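Version 21 went together in Arbridge, on the floor of Itsuki's place, with the good screws and the bad printer.

Gillespie had the laptop. Itsuki had the harness on. Neither had slept much.

"Run it again."

"It ran."

"Run it agian."

So again. The lid, the table, the lid. Fingers in, fingers out. The last set had cracked at the hinge - white plastic, cheap roll from Szalai, 374 grams of it gone in one night. These ones were thicker. Uglier too. Itsuki had filed the edges by hand and then gone over the pads twice, rubber glue on his thumbs, cursing in two languages.

"Your left marker's drifting," Gillespie said.

"It's not."

"Two millimeters."

"Then tell the code to live with it."

A truck outside. The shelf hummed. They'd started this in September, over noodles, a dare more or less. A thing that could cook for Gillespie's mother when her wrists got bad. She'd laughed at them over the phone for a full minute. Then asked when.

"Slower," said Gillespie. "It has to learn from you, and you move like your late for a train."
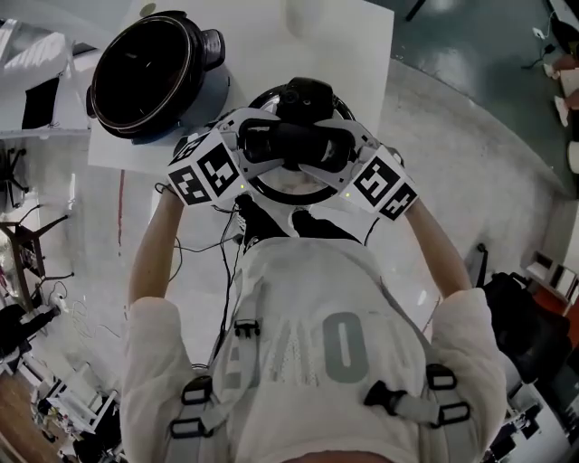 Itsuki breathed out. Thought of her kitchen, the drawer that stuck, the spoon she wouldn't throw away. Slower, then. Wrists loose.

"Better. Do that one 37 times."

"And then?"

"Then I make tea."

"And then?"

Gillespie was already typing. "Then we put the arm on and see if it listened to you."

Itsuki rolled his shoulders under the straps and started over.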